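Skernard Fund – Progress Report, Second Period
Project: Fallska (teaching by hand in furnished rooms)
Submitted by Dosance, 9/8/22

Summary

We promised you a robot that tidies a room. What we have so far is a very tidy room and people with sore thumbs. The demonstrations are on schedule, the training is two weeks behind, and the budget line for flowers is closed.

Collecting demonstrations

All recording is now done with hand-held grippers, one per hand, tracked by the printed markers on top. We dropped the remote-control station in August, after it took an operator 41 minutes to straighten one chair.
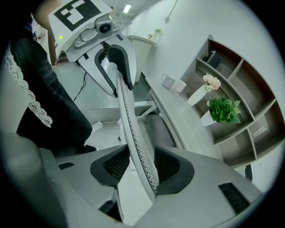
Chair tasks

Chairs looked like the easy part when we wrote the proposal. They need both hands on the seat or the frame, and the two grippers have to agree with each other, a skill our operators also had to learn. 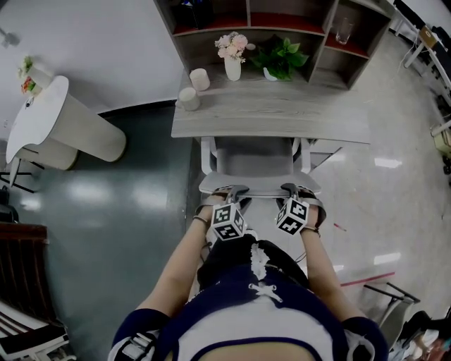 We have about 4,000 usable demonstrations, counting pushes, pulls and turns. The Domański review asked for more failed attempts in the set, and we were able to supply these without any extra effort.

Next period

Train on the two-handed set, then try it in a room the operators haven't seen. We request no new money – only an extension to cover the delay.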